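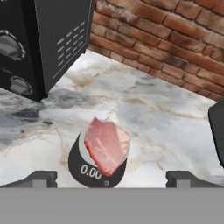

Kitchen scale task in simulation, wrist view, with the gripper open in front of the scale.

The Ankrah manipulation software group in Birnville has released an update to Rakum, its planning and perception stack for household tasks. This thread summarizes what changed, what was tested, and what remains open. (1/12)

Rakum takes a written task, splits it into steps, and passes each step to a motion planner and a grasp controller. Until April, the three parts shared one clock and one process. A slow perception call could hold up the whole arm. They now run separately and exchange time-stamped messages. (2/12)

All results in this thread come from simulated kitchens. No claim is made here about physical hardware. A hardware report will be published separately by our partners in Presden. (3/12)

Perception first. The previous release treated any object resting on another object as a single item. A slice of meat on a scale was therefore given one bounding volume, and the grasp planner tried to close on the scale. The new release keeps a support relation between the two: the slice is "on" the scale, and only the slice is offered as a grasp target. (4/12)

Thin, soft-looking items that overhang their support are still the hardest case. The depth estimate is good along the overhang and poor in the middle, where the item lies flat. Genalyn Panganiban rewrote the segmentation step so that the overhanging part is used as the anchor for the approach direction. The code is in the perception module, under the support graph tools. (5/12)

We ran 405 episodes across 11 kitchen layouts. Wall finish, counter surface, and appliance placement were varied between layouts. The episode list and the random seeds are included with the release, so that other groups may repeat the runs exactly. (6/12)

Planning inside enclosed spaces received the most work. 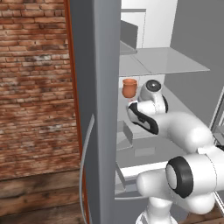
Shelves, doors, and side walls leave few usable paths for a seven-joint arm, and the elbow often limits the motion before the gripper does. The earlier planner checked the gripper and wrist closely and the middle links with a single coarse shape. It would accept a path that brought the upper arm through the edge of a shelf. (7/12)

Every link is now checked against the same collision model. This is slower. To recover the time, the planner keeps a short list of arm postures that have already been accepted for a given cabinet and begins its search from those. The list is discarded whenever a door or a shelf changes position. (8/12)

Median planning time for a reach into a cabinet is 30 milliseconds when a stored posture is available. When the list is empty, the planner may need several attempts, and users should set their time limits accordingly. The default limit has been raised in this release – please review any configuration files carried over from an earlier version. (9/12)

Tooling: the replay viewer has been rebuilt under the direction of Raghda Srour. It shows the planned path, the executed path, and the perception output on one timeline. A user can stop at any step and inspect the message that caused it. Logs from the last two releases can be opened without conversion. Older logs cannot. (10/12)

Known issues. The viewer does not yet draw glass shelves correctly when two of them overlap. The collision model is not affected. The support graph may drop a relation for one or two cycles after a fast camera motion. There are 24 open reports in the public tracker, and we ask that users search them before filing a new one. (11/12)

The release notes, dated May 2021, are posted on the project page together with the episode list and a migration guide. Questions on the planner or the perception module may be sent to the group's shared address. Requests for viewer features should go to the tracker, where they will be reviewed before the next release is scheduled. (12/12)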